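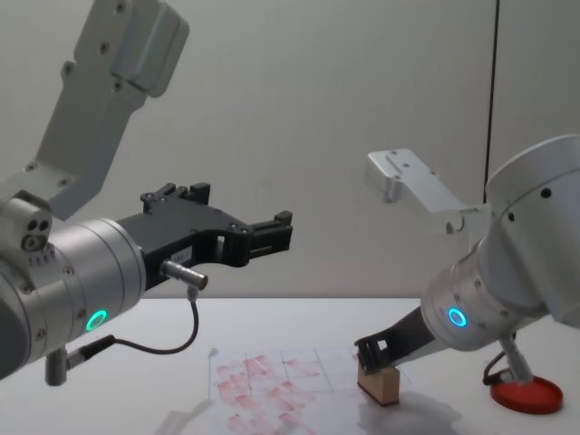

Household Water Use in Rollau: A Survey of One Apartment Block
Final report, January 11, 2015

1. Background

The Clanditmont building is a block of student and family apartments on the north side of Rollau. Water is included in the rent, so tenants never see a bill. Our group wanted to know how much water people think they use compared with what the meters show, and whether a simple printed notice would change anything.

We picked this topic after a class reading on metered and unmetered housing. Most of the studies in that reading covered single-family homes with yards. Apartments have no lawns to water, so nearly all of the use is indoors: toilets, showers, laundry and kitchen sinks.

2. What we did

The project started in September. The building office let us read the main meter for each stairwell once a week. There are two stairwells, A and B, and each has its own meter in the basement. We could not get readings for single apartments because those meters do not exist.

We read both meters for 7 weeks. After the third week we put a one-page notice on the inside of the front door of stairwell A. It listed the typical use of a shower, a bath and a load of laundry, and gave the stairwell total for the week before. Stairwell B got no notice.

We also left a short survey in every mailbox. It asked how many people lived in the apartment, how long they usually showered, how often they ran the washing machine, and how many gallons they thought the household used in a day.

The data went into a spreadsheet and the charts were made in Revik, which the department has on the lab computers. One reading for stairwell B was copied down wrong in week two (two digits were switched). We caught it the next week when the total went backward, and fixed it from the phone photo of the meter.

3. Results

Stairwell A used 3949 gallons in the first week. Over the weeks before the notice the number moved up and down without a clear direction. In the week after the notice went up, use in stairwell A dropped by 405 gallons. By the last week it had come most of the way back.

Stairwell B also dropped in the week after the notice, by less. That was the week before midterms and some tenants may have been out of the building more than usual. We have no way to separate this from the effect of the notice.

On the survey, most people guessed too low. The most common mistake was leaving out the toilet. Several people wrote only what they drink and cook with. The highest guess was 864 gallons a day for one household, and we left it out of the average.

4. Problems

The survey did not ask for the stairwell, so we could not match the answers to the meters. We should have printed it on two colors of paper.

The notice was taken down once and we do not know for how many days. The Tsegaye laundromat across the street also opened a second room during the project, and some tenants may have started washing there.

5. What we would change

A longer period before the notice would give a better baseline. We would also put the notice up in stairwell B later on, to see if the same drop shows up twice.

The meter readings and a blank copy of the survey are in the appendix.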